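Handling Unit 3: Bringing a gripper pair into service
Course notes, Lesham cell. J. Carretero

Both grippers are checked before each session. Wipe the marker faces with a lint-free cloth and look for scratches or lifted corners. Charge must read 100 on both units. Open and close each gripper fully 2 times; the fingers should return without sticking.
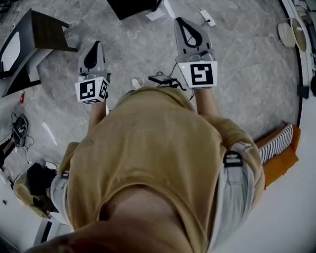 Fig. 3. Grippers held in parallel, pointing at the floor.

Keep fingers and sleeves off the marker blocks. If tracking drops on one side, clean that block first, then repeat the check. A cracked finger is replaced as a pair with its opposite. Enter the change in the Fuvora log with the unit number and your initials.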